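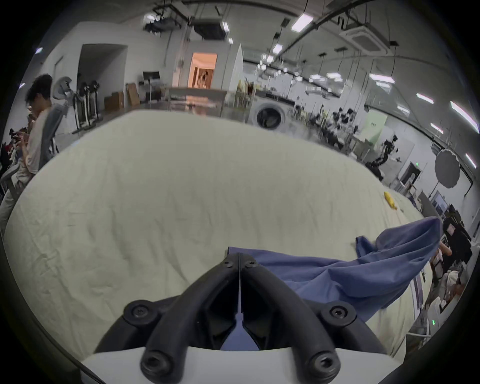 ## Prins fabric table cover, cream, the large one

I bought this in February after the third person told me it would "change the way I use the big table." I doubt a cloth has ever changed the way anyone uses anything, but our tabletop is ugly and scratched, and the cover was on sale for 112 dollars, down from a price I don't believe it ever sold for.

Start with the wrinkles. The product page promises a fabric that "relaxes flat overnight." Mine has been on the table for over 200 hours and it still has fine creases all across it. I steamed it once, on low, as the tag says. The creases went away. Then I folded it to put it in the closet and they all came back, plus a couple of new ones. If you want a smooth surface, buy something else or plan on owning a steamer.

The size is fine. It covers a broad table with no bare strip down the middle, so you don't have to fuss with it every time somebody leans on it. I had the cheaper Vovura cover before this one and that came up short on one side no matter how I turned it.

Color: they call it "oat milk." It's a creamy white. Against white walls it looks a little yellow in the morning and perfectly ordinary under ceiling lights. Anything you put on it stands out, good or bad. A blue cloth looks great on it, even crumpled up. So does a piece of fruit. So does every crumb, and I eat at this table.

About the washing. The label says 12 washes before any "softening of the weave," whatever that means. I've done three. It came out clean each time, including a coffee ring I had pretty much given up on, and it shrank a little after the first one. Not enough to matter on my table. It might on yours, so measure before you order and leave yourself some extra. It takes forever to dry on a rack and the instructions are firm about no dryer.

Albertina Cordeiro, who shares the room with me, likes it a lot more than I do. She says it makes the place quieter, because cups and keys don't clatter when you set them down. I'll give her that one. She also thinks it doesn't slide. It does slide, if you drag something heavy across it, and then you get a bunched-up ridge to smooth out. The Carent clips that are sold to go with it cost 13 dollars and I refuse to pay extra to make a cloth stay where I put it.

One more gripe: the hem. The stitching on one corner started to come loose after the second wash. I emailed the shop and got a polite reply offering a discount on another cover. I don't want another cover, I want the corner sewn.

Would I buy it again? At full price, no. On sale, maybe, if I couldn't find the plain Roro one in the same size. It's a decent big sheet of fabric with a lot of adjectives attached.

Three stars out of five. I'll change it to two if the rest of the hem goes.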